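Rason (data collection project)

Rason is a project for gathering examples of robot arm work inside a simulator, so that a learning system can later be trained to copy them. It was started at Ruvedside under Lucrezia Greco and uses a two-armed robot model placed in a series of furnished rooms. The project describes its results as demonstrations. Critics have preferred the word recordings, on the grounds that a good share of them demonstrate very little.

Method

A human operator steers both arms of the simulated robot from a desk, using a hand controller for each side. The program stores the joint positions, the state of the grippers and the views from the robot's own cameras. When the operator presses a key, the episode ends and is marked as kept or thrown away. The same person who did the task decides whether it was done well, a point that has drawn more complaints than any other part of the method.

The first release held 2705 kept episodes. According to the notes that came with it, 87 percent of them were made by the same two operators. Anyone training on the set is therefore learning, to a large degree, the habits of two people, including the long pauses both of them made before closing a gripper.

Rooms and objects

Each room is built around a work surface stocked with small household items. The stock is larger than most tasks call for, and the extra objects are described as "natural clutter." How natural it is may be doubted. Many of the items keep turning up together, and a system could learn the company they keep instead of the things themselves.

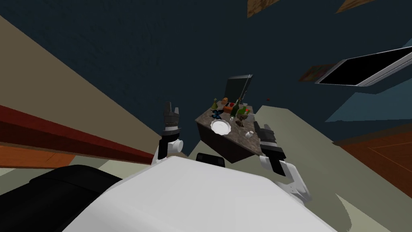
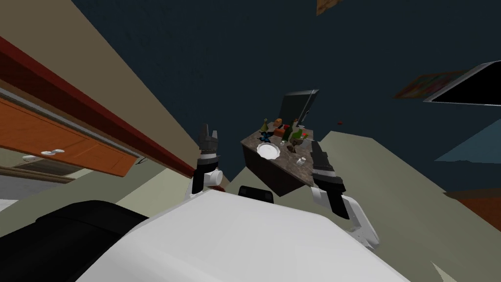
Two simulated views from the project, each with a table of small objects between the robot's grippers.

This page was last changed on 24 Mar 2022.

Tilted views

Many of the stored views are strongly tilted. The project's manual presents this as useful variety, saying that a system trained only on level views will fail when a camera is knocked or badly mounted. No comparison with a level set was included in the first release. A later note promised one for October, but the page set aside for it holds only a heading.

Claims and criticism

The best-known claim made for Rason is that a system called Cirillo, trained on its episodes, finished 97 percent of its test tasks. The tests were run in the same simulator, in five rooms that also appear in the training set. Moving the starting position of an object was counted as a new task. The claim is often repeated without these details.

Whether the examples help a physical robot is an open question. Simulated glass does not slip or break the way real glass does, and contact between fingers and thin objects is handled by a shortcut that the manual mentions in one sentence. Supporters answer that simulated episodes are cheap and that errors can be washed out by adding more of them. The argument assumes that the errors point in different directions, and in the case of contact they do not.

Clurnex, a similar collection, has a second person review each episode before it is kept. It is much smaller as a result. Greco has said that outside review would be added to Rason "when the volume allows," though the volume is the main reason given for needing it.

See also

Clurnex
Learning from demonstration
Remote operation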